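Hurkeck Mutual Savings Society

From the banking and credit index

The Hurkeck Mutual Savings Society was a member-owned deposit and lending body based in Dumbridge. It took small regular savings from households and shopkeepers and made short loans against them. It is best known for its share-pledge loan, under which a member's own deposits stood as cover for the sum borrowed.

Origins

The society grew out of a burial club which met in Hurkeck, a village outside Dumbridge. The club held more cash than it needed for funerals, and its rules were changed so that the surplus could be lent to members at a fixed charge. There were 228 members at the first annual meeting, held in December. A second office was opened at Issa when the railway works there took on more men.

Deposits

Each member kept a passbook. Payments were entered by hand at the counter and copied into a ledger at the end of the day. Interest was added once a year at a rate set by the members. Withdrawals above a set limit needed 12 days' notice, a rule that was often waived at Issa and hardly ever at Dumbridge.

Lending

Loans were of two kinds. The share-pledge loan could not be larger than the member's balance, which was frozen until the debt was cleared. The open loan had no such cover but needed 2 guarantors, both of them members. Open loans carried a higher charge and made up about a third of lending at their height. Arrears were dealt with by letter first, then by a call on the guarantors. Court action was rare.

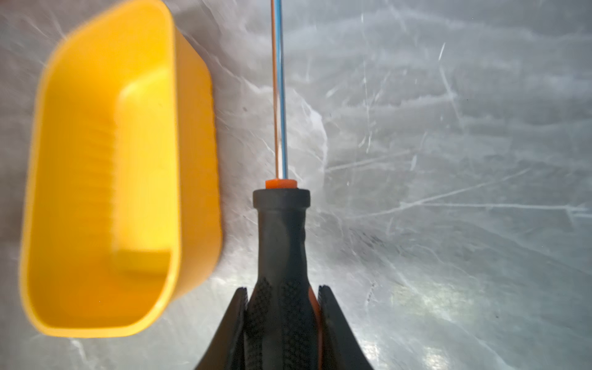 Yellow plastic
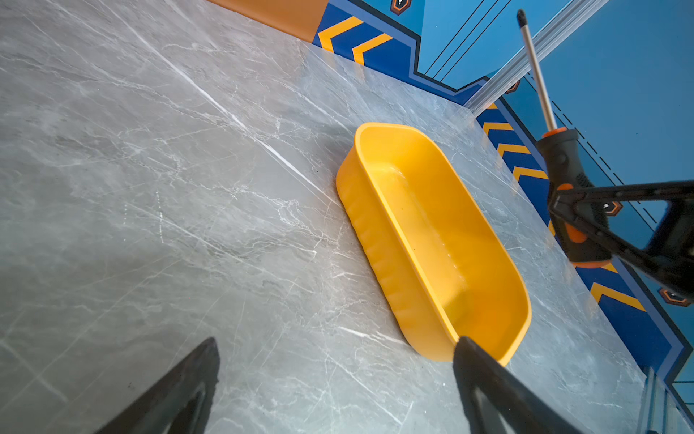 The guarantor rule has been judged in different ways. Gondard, in a pamphlet on local credit, held that it kept poorer borrowers out, as those with the fewest friends in the society were the least able to find two names. The society's own reports took the opposite line and credited the rule with the low level of bad debt. The surviving ledgers do not settle the matter, as applications that were turned down were not recorded.

Decline and merger

Membership peaked at 3,337. Wages were by then being paid straight into bank accounts, and the weekly visit to the counter fell out of use. The Issa office closed first. The remaining business was taken over by a larger building society, and members received a one-off payment in line with their balances. The name was kept on the Dumbridge branch for a short time.

Records

Passbooks and minute books are held at Dumbridge library. The Issa ledgers are incomplete.

See also: Burial club; Credit union; Guarantor; Passbook

Last edited 2025-12-20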